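Section 4. Setting Up Speech Alerts

Pliltico can send you a notice when an elected official gives a speech, holds a press briefing or posts a response to one. Alerts are off when you first install the program. Before you begin, you need a Pliltico account and a confirmed email address (see Section 2).

4.1 Choose the officials you want to follow

1. Open the main menu and select Alerts.
2. Select Add Official.
3. Type a last name, a state or an office. To see all governors, type "governor" and leave the other boxes blank.
4. Check the box next to each name you want.
5. Select Save.

A basic account can follow up to 52 officials. If you try to add more, the Save button turns gray. Remove a name and try again.

Note: City and county officials are listed only for areas with a local feed. At present these are Drotemham and Gruver.

4.2 Choose the type of alert

1. From the Alerts page, select a name on your list.
2. Under Type, choose Live, Transcript or Response.
3. Under Delivery, choose Email, Text Message or both.
4. Select Save.

Live alerts go out when the speaker begins. Transcript alerts go out when the full text has been posted, which may be the next day for evening speeches. Response alerts cover replies from the other party, including television interviews and social media posts.

Caution: Response alerts can be frequent during a campaign. Text messages are limited to 500 a month per account. After that, alerts go to email only until the first of the next month.

4.3 Set quiet hours

1. Select Alerts, then Quiet Hours.
2. Enter a start time and an end time.
3. Select your time zone. The program does not read it from your device.
4. Select Save.

Alerts held during quiet hours arrive together in one email when the period ends.

4.4 Test your settings

1. Select Send Test.
2. Wait 2 minutes, then check your inbox and your phone.
3. If nothing arrives, check your spam folder and confirm your phone number under Profile.

Note: Users who moved from Kozma must add their officials again. Kozma lists cannot be imported.

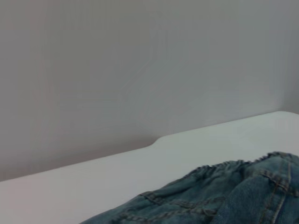

Kozma user: Step 4.3 should say that quiet hours don't hold Live alerts sent by text. I had mine set from ten to six and still got a message when the Senate went late. Email was held fine.

Related items
Section 3. Reading the Daily Briefing Page
Section 5. Searching Past Speeches
Section 17. Closing Your Account
Adding a Local Feed
Release Notes, September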